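Quand la pince croit tenir

À l'atelier pilote de Grenis, l'arrêt de la cellule 7 n'a déclenché aucune alarme. Le bras a fermé ses doigts, mesuré un écartement conforme, levé, transféré, ouvert. Il a répété la séquence pendant une partie de la nuit. Au matin, le bac de dépose contenait 135 pièces de moins que le compteur n'en annonçait, et les pièces manquantes gisaient sous la table, pour la plupart intactes.

L'incident, survenu en novembre, aurait pu rester une ligne dans un cahier de maintenance. Il a pourtant conduit Pondwood, l'intégrateur de l'installation, à reprendre entièrement la manière dont ses préhenseurs vérifient une prise. Le rapport interne, que nous avons pu consulter, décrit une défaillance banale par sa cause et gênante par sa durée.

La cellule emploie une pince électrique à deux doigts parallèles, de type Sani, montée en bout d'un bras à six axes. Les doigts sont vissés sur leur support et considérés comme des pièces d'usure. Le contrôleur Flulten déduit la présence d'un objet de deux grandeurs : le courant moteur en fin de fermeture et la position des mâchoires au moment où elles s'immobilisent. Si les deux valeurs tombent dans la fenêtre programmée, la prise est déclarée bonne. Aucun capteur ne confirme ensuite que la pièce est toujours là.

Or la prise était bonne, au sens du contrôleur. Les pièces étaient saisies à la bonne cote, avec le bon effort, puis glissaient pendant l'accélération du transfert. La face interne des doigts, polie par les cycles et chargée de poussière de carton, n'offrait plus l'adhérence prévue. Le coefficient de frottement mesuré après démontage avait chuté de 61 % par rapport à celui d'un jeu neuf. La force de serrage, calculée au plus juste pour ne pas marquer les pièces, ne laissait pas de réserve.

Le compteur, lui, s'incrémentait à l'ouverture de la pince. Il comptait des gestes. Dans la plupart des cellules comparables, cette simplification passe inaperçue, car une pièce perdue finit par provoquer un blocage en aval. À Grenis, le poste suivant était manuel et ne travaillait pas la nuit.

Les essais de reproduction ont occupé l'essentiel du mois. Le protocole retenu tient en peu de choses : un plan clair et uni, une course identique à celle de la production, des doigts usés prélevés sur la ligne, puis des doigts neufs. Une caméra fixée sur l'outil suit l'intervalle entre les mâchoires pendant tout le trajet. Sur 1436 cycles effectués avec le jeu usé, les pertes se concentrent dans la première phase d'accélération et au passage du coude, là où l'orientation du poignet change.

Le dépouillement a aussi fait apparaître un défaut secondaire. Après une perte, les mâchoires continuaient de se refermer de quelques dixièmes de millimètre avant d'être arrêtées par leur consigne de position. L'information existait donc dans le codeur, à chaque cycle. Le programme ne la lisait plus une fois la prise validée - l'instruction de surveillance avait été retirée à la mise en service, pour gagner du temps de cycle.
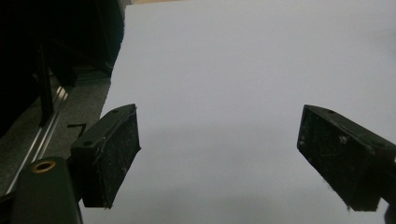 Sur ce point, l'exploitant ne partage pas entièrement l'analyse de l'intégrateur. L'atelier de Grenis fait valoir que la surveillance continue avait été désactivée avec l'accord des deux parties, à la suite d'arrêts intempestifs, et que le vrai manque se situait dans le plan de maintenance : la notice prescrivait un contrôle visuel des doigts sans fixer de critère de rebut. Un opérateur à qui l'on demande si une surface est « en bon état », ajoute-t-il, répondra oui tant que rien ne tombe.

Pondwood a depuis inscrit un critère mesurable. Un gabarit calibré est serré à effort nominal, puis tiré jusqu'au glissement ; sous le seuil, le jeu est remplacé. Les faces internes sont dépoussiérées à chaque changement d'équipe, au chiffon sec. La lecture du codeur a été rétablie pendant le transfert, avec un filtre qui ignore les variations brèves dues aux vibrations du bras.

Reste la question de la zone de chute. L'analyse de risques initiale considérait la perte de pièce comme improbable et, compte tenu de la masse manipulée, sans gravité. Elle ne prévoyait pas l'accumulation au sol, à l'endroit où un technicien pose le pied en ouvrant le portillon. Un bac de récupération équipé d'un détecteur a été ajouté sous la trajectoire. Son déclenchement provoque un arrêt en fin de cycle, sans coupure de puissance, et le réarmement se fait depuis l'extérieur de l'enceinte.

Deux autres cellules livrées avec la même version du programme doivent recevoir la modification lors de leur prochain arrêt planifié. D'ici là, elles tournent à vitesse de transfert réduite.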